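February 9, 2023

Got the arm back together over the weekend, so this is where the Padport build stands. The shoulder joint no longer sags. I replaced the belt I put on in December with a stiffer one and shimmed the bearing, and it holds position overnight with the power on.

The job I want it to do is swap drives on the practice panel. I picked that because it needs a decent grip and a straight pull, and I have plenty of old parts. The drive caddy is the target for now. The memory can wait. 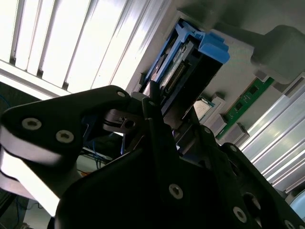 Most of the trouble is the approach angle. Coming in from below, the fingers have to clear the latch tab before they close, and my path planner likes to cut that corner. I added 2 extra waypoints and slowed the last stretch down. A full cycle takes 16 seconds, which is slow, but I'm not in a hurry.

The log has 270 attempts in it so far. I haven't sorted the good ones from the bad ones yet. Next up is rerouting the wrist wiring, then retightening every screw on the fingers with threadlocker. I skipped that the first time and had one back out on me.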